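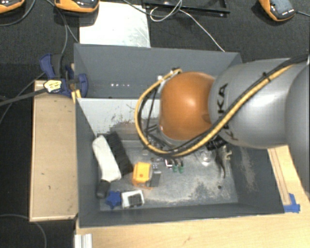 Quantas tentativas são precisas para dizer que um método de preensão funciona? Mais do que as 50 que a maioria dos artigos apresenta, e com a lista das falhas ao lado.

Defendo isto há algum tempo e continuo a ouvir a mesma objeção: o ensaio com robô real é caro, lento e ocupa gente. É verdade. Na Clandby, uma série de 300 tentativas numa caixa de peças misturadas leva dias, porque alguém tem de repor os objetos, anotar o que aconteceu e decidir se uma peça que escorregou no fim do movimento conta como sucesso. Também por isso há tanta pressa em parar quando o número parece bom.

O problema é que 50 tentativas dizem pouco. Com 45 sucessos, a taxa é de 90%, mas a margem de incerteza é larga o suficiente para abranger a do método com que se faz a comparação. Publica-se a diferença de quatro pontos e escreve-se «supera». Eu próprio já escrevi.

Mudei de opinião com o Josine, o nosso método de escolha do ponto de preensão. Nas primeiras 30 tentativas falhou uma. Continuámos até às 300 e registámos 161 recolhas à primeira, pouco mais de metade. O programa era o mesmo do princípio ao fim. O que variou foi a disposição: no início, sem darmos por isso, deixávamos os objetos afastados uns dos outros. Quando passámos a despejá-los na caixa, apareceram as peças encostadas à parede, as transparentes que a câmara de profundidade lê mal e as que ficam coladas à vizinha.

Precious Lagman, que reviu os nossos registos, fez a pergunta que devíamos ter feito antes: quem repõe os objetos sabe qual é o método em teste? Sabia. Agora a reposição é feita por sorteio, sem essa informação, e a regra de sucesso fica escrita antes da primeira tentativa. Uma peça largada antes da zona de entrega é uma falha.

Há quem prefira resolver tudo em simulação, como fez a equipa do Vermeulen. Serve para afastar ideias más. Não substitui uma caixa com o fundo gasto e reflexos que mudam com a hora do dia.

A minha proposta é modesta. Quem avalia artigos devia pedir o intervalo de confiança, o protocolo de reposição e os vídeos das falhas. Em novembro entregamos o relatório do Josine nesse formato, com a taxa das 300 tentativas na primeira página e a das 30 iniciais em anexo.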